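Feb 4, 2018. Notebook, Tapley kitchen station

Written by me (Rizal), with corrections from Armindo where he was present. I put everything in one entry, so the people on the early shift can read it without asking me.

## Where we are

The Beromach arm has been at the sink counter since December. Its job is small: take the cups and small boxes, bring them to the sink side or back to the counter, and leave the real washing to a person. The count in the log is now 2505 picks. Of these, 215 needed a hand from somebody. Armindo says I must not divide these two numbers and be happy, as the first 700 picks were done with the old finger pads and they pull the result down. I agree with him. From now on I will keep a separate count for the new pads.

Clear plastic is still the hardest material for us. With a mug the arm knows where is the rim and where is the handle. With a transparent box, it sometimes takes the reflection for the wall and closes too early. Today I worked only on this. I set the approach straight down, with both fingers pointing into the box, and I made the last part of the movement slower.

I also decided not to tidy the counter before the test. In the first weeks we always made it nice for the arm, and then the arm did well only on a nice counter. The kitchen people do not live like this. They leave the sponge on the divider and a mug in the basin, and the arm must manage with it. 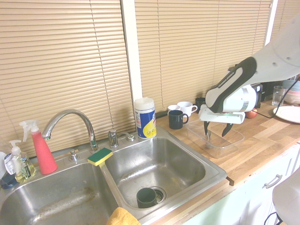
## What changes for the people

This part I write more carefully, because at the last meeting I gave a too short answer and some persons were not satisfied.

Before the arm, the one who closed the kitchen did all the cups at the end, alone, when everybody else was going home. Now the cups are moved during the day in small groups, and the closing takes less time. This is good. But the work did not disappear. A part of it moved to the middle of the day, when the person on duty must stop and answer the arm if it asks for help. Two colleagues told me they prefer one long boring job to many small interruptions. I did not expect this and I had no column for it in my table. Now I have.

The second change is the question of space. When the arm is moving, people wait with their cup in the hand. They are polite with it, more than they are with each other. Armindo tried to fix this with a pause button on the Primov panel. It works well, but most people do not press it. They say they do not want to be the one who stopped the machine. So we agreed that pressing pause is normal, it is not recorded with a name, and no one will ask about it afterwards. I will repeat this at the next meeting.

Third, the training. The Drurance course is written for technicians, and the kitchen staff got the same slides. Half of it is about cable types. I will make a short version with only these points:

- how to pause and how to continue
- what to do when the arm is holding something and waits
- who to call
- what we do not give to the arm (knives, full glasses, anything hot)

## Still open

1. Slower approach costs 4 seconds for each box. Armindo thinks it is acceptable for boxes, but we should not use it for mugs. To separate in the settings.
2. Help requests between noon and one o'clock: can they wait until the lunch is finished? Ask the kitchen first, then change the software. Last time we did it in the other order.
3. Old pads are in the drawer with the blue tape. Please do not mount them again.
4. Armindo wants a try with the box half full of water. I am against it for now.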